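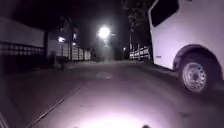
Dorklow Wildlife Viewing Blind

The Dorklow is a one- or two-person ground blind for watching and photographing wild animals at close range. It sets up without tools, packs into a shoulder bag, and is quiet enough to use near deer, foxes, bobcats and most wading birds. Disero has made it in the same basic shape through four versions. The current one has a wider front window and a heavier floor skirt.

Most people buy it for long sits. If you plan to move every half hour, look at the Harries throw cover instead, which weighs less and goes over you and your tripod like a poncho.

What it is for

Animals notice movement and outline before they notice much else. A blind hides both. It does less for scent, so you still need to set up downwind, and it does nothing for noise you make inside. With the blind left standing for a day or two before you use it, many animals will come closer than they would on the first visit. Check with the landowner or park office before you leave it out overnight.

The Dorklow works best at the edge of cover: a hedge line, the back of a pond, a gap between trees. In the middle of an open field it sticks out however good the fabric is.

Fabric

The shell is brushed polyester with a matte face. It does not shine when wet and it does not crackle when the wind moves it, the two complaints we heard most about our first version. The inside is black, so light from the windows does not show you in silhouette. Seams are taped on the roof only. The walls will keep off a shower but will let water through in steady rain.

The fabric is sold in two patterns, Reed and Woodland. Reed is the lighter of the two and suits dry grass from late summer on. Woodland is darker and is the better choice if you only want one.

Windows and ports

There are four windows, one in each wall. Each has a mesh layer you can see out through and a solid flap that closes from the inside with toggles. We do not use hook-and-loop tape anywhere on the blind because of the sound it makes when it opens.

The front window has a lens sleeve with a drawcord. It fits lenses with a hood from the size of a soup can up to a large supertelephoto. Two smaller ports sit lower down for shooting from a seated position or off a beanbag. Photographers who like a very low angle can roll up the front skirt and lie flat, though with two people inside this is a tight fit.

Setting up

1. Lay the folded blind flat with the hub side up and clear sticks and stones from underneath.

2. Pull the roof hub out first, then each wall hub in turn. They pop into place. Keep your face back from them.

3. Turn the blind so the front window faces where you expect the animals, with the wind coming toward you.

4. Peg the corners, then the skirt. Use the guy lines on any day with wind.

5. Tuck local grass or cut brush into the loops on the outside. Dead material is fine and will not wilt.

Practice at home before you go. The first try takes longer than you would think, and folding it back down takes longer still. Most people are comfortable with it after two or three tries.

Before dawn and after dark

A lot of the best viewing is in the first hour of light, so many owners walk in while it is still night. The pole sleeves and the door pull have pale tabs that show up under a dim red headlamp. Turn the headlamp off once you are seated. The mesh hides you well in daylight, but any lamp inside a blind at night lights up the mesh and gives you away.

For watching foxes or raccoons after dark, the Fisus infrared clip lamp mounts on the inside hub and points out through the upper port. It is sold separately and needs a camera or viewer that can pick up infrared.
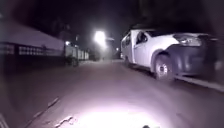 Specifications

Capacity: two seated adults, or one adult with a tripod and large lens
Floor: open, with ground skirt on all sides
Packed length: 37 inches
Windows: 4, all with mesh and solid flap
Pegs and guy lines: included
Top wind speed, fully guyed: up to 34 mph
Carry bag: included, with padded strap
Patterns: Reed, Woodland

Care and storage

Dry the blind fully before you pack it away. If you have to fold it wet, open it again as soon as you get home and hang it with the windows undone. Store it indoors, loose in its bag, above 40 degrees if you can, as the hub rods get stiff in the cold and are easier to snap.

Wash with plain water and a soft brush. Do not use laundry detergent. Most detergents contain brighteners that many animals can see, and they stay in the fabric for a long time. Small tears can be patched from the inside with the repair fabric that comes in the bag pocket.

Spare parts

Hub rods, corner pegs, mesh panels and lens sleeves are all available separately. Rods from the third version fit the current blind. Rods from the first two do not - the hubs were a different size. If you are not sure which version you have, look at the label sewn inside the door. The version number is printed under the Disero name.

Orders placed before noon go out the same day. Woodland is in stock now and Reed is expected back in February.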